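Growing out my bangs, month five and losing patience
2 min read
Print | E-mail

GretheF
Hello all! I cut bangs in a weak moment (January, dark by four, you know how it goes) and they've now reached the length where they're in my soup. Do I keep trimming the sides or leave the whole lot alone? My sister in Bedcombe says leave it, but she has had the same braid since school.
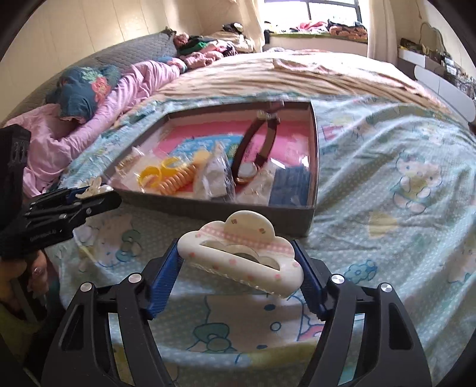 Pinning them back works until lunch, and then one side slides down over my eye and I spend the afternoon blowing at it like a horse.

imani_k
Oh Grethe, you poor thing, I've been there twice! Leave them alone. Every trim sets you back weeks.

Troels B
Sorry Imani, I have to disagree. A tiny trim at the corners saved me, they blend into the rest so much sooner.

imani_k
Sooner than what, though? Mine were tucked behind my ears by summer and I never touched them.

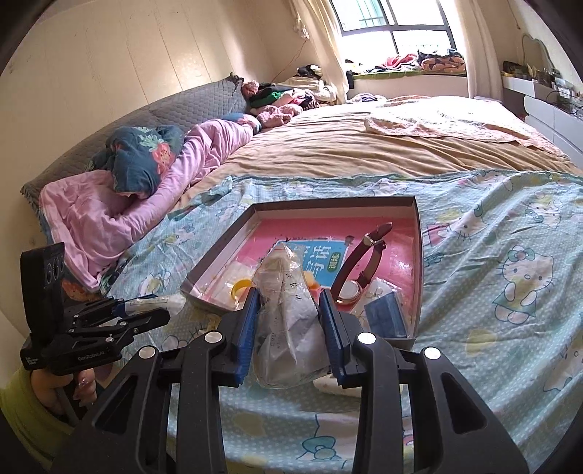
Troels B
You've got fine straight hair, dear. Mine is a hedge.

Solveig51
Twist them back while they're damp, Grethe, and sleep in a soft headband. It looks silly, but it kept mine off my face through a whole week of baking.

GretheF
Headband tonight then, and scissors in the drawer for now. Sorry, Troels!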